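5. Installing and leveling the refrigerator

Applies to the Vemov Closska series, all door styles. Read this section through before you unpack the appliance. Two people are needed for steps 1 to 4.

5.1 Before you start

Check that the floor is solid and will carry the loaded weight. Carpet and soft vinyl should be removed or covered with a rigid board. Keep the appliance out of direct sun and away from ovens and radiators.

Leave 23 mm of free space on each side and 13 mm above the top panel. These gaps are for air flow and must not be filled with trim or insulation. If the appliance stands next to a wall on the hinge side, the door needs extra room to open far enough for the drawers to slide out.

Tools required: adjustable wrench, Phillips screwdriver, spirit level, tape measure.

5.2 Positioning

1. Remove the outer carton and the foam base. Keep the foam until the appliance is in its final place.

2. Take off all tape from the shelves, drawers and door seal. Wipe away any residue with warm water and mild soap.

3. Tilt the appliance back slightly and roll it on the rear wheels. The wheels do not turn sideways. Twisting the cabinet to steer it will mark the floor.

4. Push the appliance into place with both hands at waist height. Do not push on the door or the handle.

CAUTION: If the appliance has been laid on its side, stand it upright and wait a full night before plugging it in.

5.3 Leveling

5. Pull off the kick plate at the bottom front. It is held by two clips.

6. Lay the spirit level on the top panel, left to right. Turn the front feet clockwise to lower the cabinet and counterclockwise to raise it.

7. Lay the level front to back. The front should sit very slightly higher than the rear so the door swings shut from half open.

8. Lock each foot by tightening the nut against the cabinet base. Refit the kick plate.

Note: Check the level again after the shelves have been loaded. Wooden floors often settle.

5.4 Electrical connection

9. Plug the appliance straight into a grounded wall outlet. Do not use an extension cord or a power strip.

10. Set the dial to the middle position and leave the door closed until the cabinet is cold. Do not load food before then.

WARNING: A damaged cord must be replaced by an authorized Vemov service agent.

Sites above 3,000 feet may need a different dial setting. See section 9.

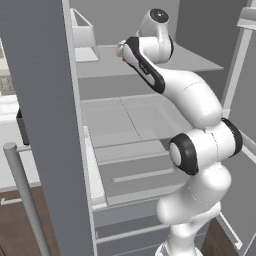 5.5 Fitting the shelves and drawers

11. Slide each shelf in with the rear edge raised, then lower it until it rests on the side supports.

12. Set the drawers on their runners and push until they stop. A drawer that sticks has usually been seated on one runner only. Lift it out and start again.

Replacement shelves and runners are listed in section 12.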